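5.3 What the simulated scores do and don't tell us

We ran both planners on the tabletop task in simulation before touching hardware, and we are wary of reading much into the result. Each planner was given 1000 episodes with the objects placed at random. The learned planner failed in 174 of them. The sampling-based baseline, using the same grasp proposals, failed slightly less often once its time limit was raised, a change that earlier reports on Zeven (Dahlgren and Du) did not try.

Most of the gap people have claimed for learned planners on this kind of task seems to come from the clock. Give the older method a little longer to think and the advantage shrinks. We don't say it vanishes in every case – our object set is small and the layouts are friendly – but the burden of proof should sit with those claiming a new behaviour.

The perception side deserves the same doubt. Stakerer, the pose estimator we used, reads clean depth from the renderer, with soft shadows and no sensor noise. Cups, fruit and bowls are easy to tell apart under those conditions. When Butkienė added noise to the depth channel, the pose error grew fastest for the small rounded items, and the planner went on reporting high confidence. Figure 2 shows an arm at the cup, with the gripper's fingers inside the opening. A pose like that counts as a valid grasp under the Mullow scoring rule, which checks the position of the fingers and ignores contact force. We think the rule is too generous, and we kept it only so our numbers could be compared with earlier ones.

Figure 2. Simulated tabletop task, Franka Emika arm, gripper at the white cup. Bowl, apple, potatoes and kiwi fruit on the table.

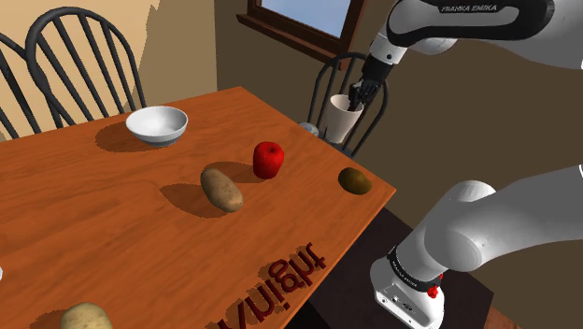 Rescoring with a force threshold is left to Section 6, where the order of the two planners depends on the threshold chosen.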